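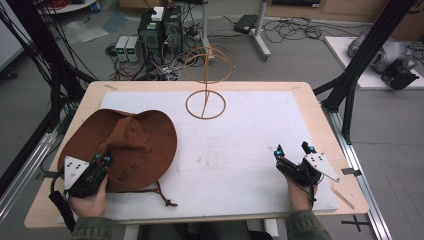

Corinne Haldane
Staff Writer, Small Business

The owner of Darkau opens the shop at 7:30 in the morning, an hour and a half before the sign on the door says she will. Most of her customers in Troleo work outside, and they want to leave a hat on the way to a job and not think about it again until it's ready.

"If I opened at nine I'd lose the ranch people and the landscapers," she said. "They've been up since five. By nine they're forty miles away."

Darkau cleans, reshapes and repairs hats. It sells a few new ones, mostly in spring, but repair is what pays the rent on the 800-square-foot storefront she has leased for six years. Before that the space was a shoe repair shop, and she kept the counter and one of the sewing machines. She has two employees, both part time. Last year the shop finished 541 repairs, which was the first year she kept a proper count.

"I had it all on paper tickets in a box before," she said. "My accountant asked me how many jobs I did in a year and I gave her a number, and she looked at the deposits and told me I was way off. I was guessing low. So now it goes in the computer the same day."

She did not plan on the trade. She worked in the office of a feed store for eleven years, and the store had a wall of hats. People brought them back with the brim bent or the sweatband coming loose and asked what could be done. The answer from the store was always to buy another one. She started taking the loose sweatbands home and sewing them back in for a few dollars.

"I ruined some," she said. "I steamed a felt hat over a tea kettle and got it so wet that it shrank a full size. I bought that man a new hat. After that I practiced on thrift store hats for a whole winter before I touched another one that somebody cared about."

She later spent three weeks with a retired hat maker two counties over, who let her watch and then let her work. He sold her his wooden blocks when he closed up. They are still in use, along with a steamer that she says was the best money she ever spent.

The most common job is the sweatband. It is the strip inside the hat that sits against the forehead, and it takes the salt and oil that would otherwise go into the hat. When it cracks or pulls away, the hat stops fitting, and people tend to think the whole thing has gone bad. She orders replacement bands from a supplier called Zonano and cuts them herself.

"I tell people to turn the band down and let it air out at night," she said. "Just fold it down so it stands on the band. It takes two seconds. Hardly anybody does it, and then I see them in August."

August is the heaviest month. May is second, when people pull summer hats out of a closet and find out what the closet did to them. She sees straw with split crowns, brims that were stored flat under a suitcase, and chin cords that have frayed at the hole where they pass through the brim. A cord is a quick fix if the hole is sound. If the hole has torn, she puts a small patch underneath first and charges more.

Suede and other soft hats are a separate matter. The shop takes them, but she is careful about what she promises.

"With a stiff felt I can put it back on the block and it'll come back pretty close to what it was," she said. "A soft hat never had that much shape to start with. People bring in one that's been floppy since the day they bought it, and they want it crisp. I can't do that. I can brush it, I can work on the spots, I can replace the cord. I'm not going to make it into a different hat."

Spots are the question she gets most often over the phone. Her advice is to leave a fresh stain alone until it dries, then use a soft brush, always in one direction, and then a clean rubber eraser on whatever is left. She tells people to keep water away from suede and to stay away from dish soap on anything. Grease can sometimes be lifted with cornstarch left on overnight. If it doesn't come out the first time, she would like them to stop there and bring it in.

"What makes my job hard is the fourth thing they tried," she said. "The stain I could have worked with. Then there's bleach on it."

Prices are posted on the wall behind the counter. A basic cleaning takes a day or two. A full reblocking takes about two weeks, longer before the county fair, and she requires a deposit for it. That rule came in after she was left with a shelf of finished hats that no one came back for. She holds a hat for ninety days, calls three times, and then sells it for the cost of the repair.

"I hate selling them," she said. "One lady came in a year later for her dad's hat. I still had it, thank goodness, because it was an odd size and it hadn't moved. So now if it looks like an old family hat I put it in the back and keep it longer. That's not written down anywhere."

She turns some work away. If the repair costs more than the hat did, she says so at the counter, and about half of those customers pay for it anyway. She won't dye hats, after one batch bled down a customer's neck in the rain. She doesn't do fur, and she sends anything with beadwork to Tang, an alterations shop on the other side of the railroad tracks. Tang sends hats back the other way. The two businesses have never had a written agreement and settle up by buying each other lunch.

Asked whether she wants a second location, she said no before the question was finished. She would like a bigger back room and a better exhaust fan. One of her part-timers has been learning to block felt and can now handle the simpler crowns without help, which gives the owner a free afternoon now and then for bookkeeping.

She has also started a repair class one evening a month, limited to six people, held after closing at the long counter. Students bring a hat of their own and learn to clean it, check the stitching and replace a band. The fee covers materials. The first class had a waiting list, mostly people who had bought a good hat in the last year or two and were nervous about wearing it.

"I'd rather they wear it out," she said. "I had a man who kept his in the box for ten years and the moths got it. There wasn't enough left to sew to."

Darkau is open until four in the afternoon, or until five if the light in the back is on. Drop-offs don't need an appointment. Custom fittings do, and at the moment those are booked into next month.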